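This folder holds the Drostatside student discipline register, keyed in from paper forms. Treat it with suspicion – I do.

## What's in it

2838 rows, one per incident, from 18 schools. Deton and Okero districts sent full returns. The rest sent what they liked. 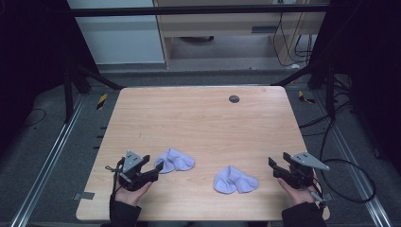

*Two socks on the table, gripper at left.*

## Known problems

- `reason` is free text. "Defiance" covers everything from swearing to sitting through the anthem.
- 300 rows have no `outcome`. The districts say no penalty was given. I'd want proof.
- Dress code rows stop in February at 3 schools, and I doubt behaviour improved overnight.

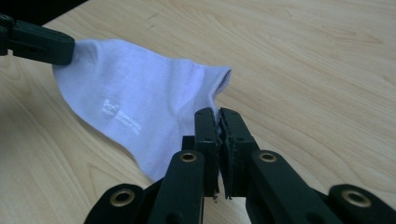
*Sock partly lifted off the tabletop.*

## Coding

Each row got one code from one reader. There was no second reading, so don't quote agreement rates.
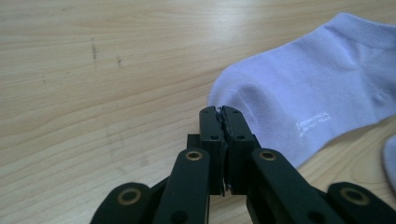 Uniform breaches are the weakest category. Schools lump hats, jewellery and footwear together, and a few list colour alone as the offence. A low-cut lavender sock like this one would be `U2` at Okero and nothing at all at Deton. Comparing the two districts on `U2` is a waste of time.

## Use

Fine for reading how schools word their complaints. Useless for ranking them – the counts mostly measure who bothered to fill in forms.

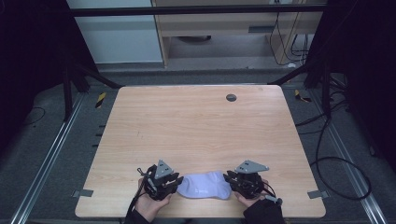

If you must publish a rate, give the enrolment figure you divided by and name the districts you dropped.

Last edited November 2001.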